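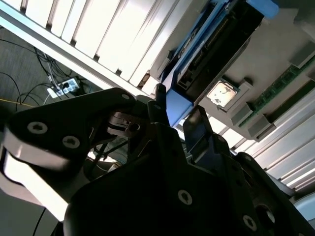

An open computer chassis at the Urrego workshop

Hi Liette,

Second update on the Urrego reading room grant, and I have plenty to tell you! Since July we've lent out 1,555 books, well past what Efraín and I dared put in the application (I still have the sheet where he crossed out my number and wrote a smaller one). Picture books go fastest, then cookbooks, then anything with a horse on the cover.

The Tuesday story hour now fills up every week. Nelly Llanos reads in Spanish first and then English, and the kids correct her on both. We had nearly 40 people at the last one, counting babies, so I've moved it to the big room and bought 20 floor cushions out of the furniture line.
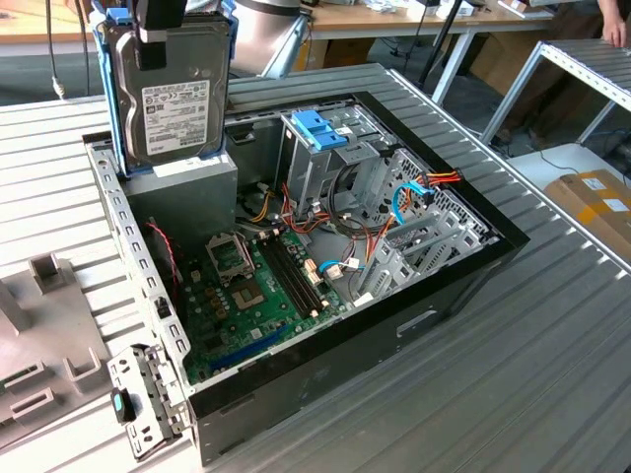

Spending is mostly on track. Shelving came in under budget, but the large-print order went over because Broloment raised its shipping rates after we'd signed. I'd like to move the shelving leftovers across to cover it, if that's okay with you? Yhon has the invoices ready to send.

We're still short on evening hours. Yeison can cover 2 nights a week starting in the new year, and I'm asking the school for a third. I'll send the attendance sheets along with Yhon's invoices.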